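## 5. Hand-Washing Knits in the Lornholm Basin

The Lornholm is a sink insert with a drain basket and a lid. It has no motor, no app and no opinion about your laundry. Everything it does, you do.

Read this section before your first wash. Ashton Donnelly, who wrote the first edition, left it out on the theory that people know how to wash a sweater. The returns shelf at our Vivonport shop says otherwise.

### 5.1 Before you start

1. Read the care label. If it says dry clean only, close this manual and go pay someone.
2. Empty the pockets. Cardigans have pockets too.
3. Close zippers and fasten hooks. Buttons may do as they please.
4. Turn the garment inside out.
5. Measure the garment flat, armpit to armpit, and write the number down somewhere you will find it again. You need it in 5.3.

**Note:** Wash dark knits by themselves the first time. The white sock you throw in to save a load will come out a color you did not choose.

### 5.2 Washing

1. Set the basket inside the basin and press until both side tabs click. One click means you have done half of it.
2. Fill with cool water to the lower line. The upper line is for rinsing. People fill to the upper line, put the sweater in, and meet their downstairs neighbors.
3. Add one capful of wool wash. Dish soap is for dishes.
4. Stir the water with your hand before the garment goes in.
5. Lower the garment and push it under until it stops floating. Press and release for 2 minutes. Do not rub, wring, twist or take out the events of the day on it.
6. Leave it to soak for 6 minutes with the lid on. The lid is mostly for cats.
7. Lift the basket by both handles and let it drain over the basin.
8. Empty the basin, refill with cool water to the upper line, and rinse. Repeat until the water is clear or you can live with it.

**Caution:** Never lift a wet knit by the shoulders or sleeves. Wool holds a great deal of water, and the sleeves will happily take the weight and keep the length.

**Caution:** Do not pour hot water into the basin to speed things up. Hot water and wool make felt. If you want felt, see the Turcotte craft booklet, sold separately.

### 5.3 Drying

1. Lay a dry towel on a flat surface and place the garment on top.
2. Roll towel and garment together like a sleeping bag, then lean on the roll with your forearms. Kneeling is allowed.
3. Unroll, move the garment to the mesh rack, and find the number from 5.1. Ease the fabric gently to match.
4. Turn it over after 5 hours, then leave it alone until dry.

**Note:** Radiators, tumble dryers and car dashboards are not flat surfaces for the purposes of this manual. Tayla Rakena in our repairs department keeps a child-size pullover that used to be an adult medium, and will show it to anyone who asks about dryers.

### 5.4 Between washes

Most knits need airing more often than washing. Give the garment a good shake, brush off lint in one direction, and fold it. Hangers leave little horns at the shoulders that no amount of steam will talk down.

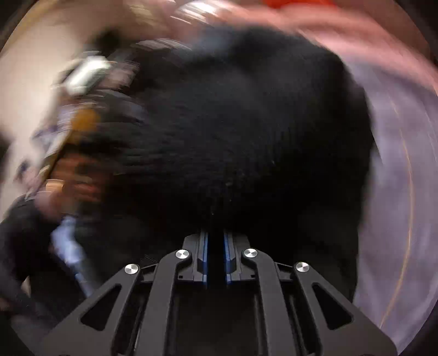

*Fig. 5. Dark fabric in motion.*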